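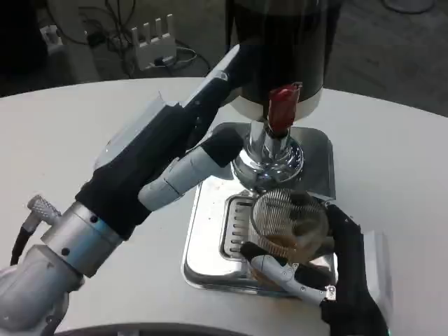 Figure 3. Nama kit at the coffee station, grinding step. The right gripper holds the glass container under the grinder outlet while the left arm reaches toward the grinder.

4.2 Coffee station

The second station tests the Nama two-arm kit, sold by Grallix, on a job most buyers will recognise. The grinder is an ordinary one with a large hopper, and we made no changes to it. The kit came with the vendor's standard grippers and the February release of its control software, Iston.

Each trial had two parts. The operator first gave the kit a short written instruction, then stood back until the software reported that it was done. We ran 100 trials over nine days. A trial was stopped early if a gripper pushed the grinder out of place or if the glass slipped by more than a finger's width.

Grasping glass was the part we expected to go badly. Clear containers are hard for depth cameras, and the vendor's manual advises against them. In Figure 3 the fingers are wrapped around the side and bottom of the container, a grasp the software chose more often than a simple side pinch. It left less room above the drip tray, and we saw more light contact with the grate as a result.

Stray grounds on the tray were not counted as a failure. Edmund Sowa and Yoon-hee Min scored all trials from video, working separately – they disagreed on nine, which Yee-man Wei then settled. The full log has 1,407 entries, of which 309 are gripper force warnings. Most of these cleared without help from the operator. We return to them in Section 5, where the kit's service plan is also reviewed.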